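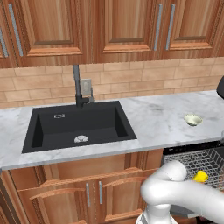
Awuor Mosoti asked, before I had a title for this talk, why the arm kept pushing when the force reading was already over the limit. Keep that question in mind. It took us most of June to answer it.

Slide 1. Setup
Simulated kitchen, dishwasher task. The arm reaches into the open rack, grasps one small object, lifts it clear and puts it on the counter. Planner is Dosamon, contact monitor is Pratari. Say up front that all runs are simulation. No hardware was damaged.

Slide 2. The fault
234 runs. 114 finished normally. In 80 the gripper closed on a rack wire as well as the object, and the lift began anyway. The rest timed out before contact and are not covered today.
Pause here. The timeouts always draw questions — take them at the end.

Slide 3. What the log shows
Force goes over the stop threshold at grasp closure. Pratari raises the flag. The flag is cleared 3 control cycles later, at the switch from grasp to lift, and the lift controller starts with no memory of it.
Point to the gap between the two traces. Do not read the numbers aloud.

Slide 4. Cause
The phase change reset the whole monitor state, including the latched stop. Dennis Nyanda found the call in the Were interface layer. It was meant to zero the force offset. The unit test covered the offset and never checked the latch.

Slide 5. Fix
Latch moved outside the resettable state. Only an operator command clears it. Phase changes are refused while it is set. The rack wires now have their own collision group, so a wire contact is logged by name.

Slide 6. Still open
Thin wires against a rounded gripper surface give noisy contact normals. We see false stops with the new latch and have no good rate for them yet. The Tomthorpe bench will repeat the test on a physical rack, at reduced speed, with the hardware stop wired separately.

Backup slides: reset call trace, threshold table.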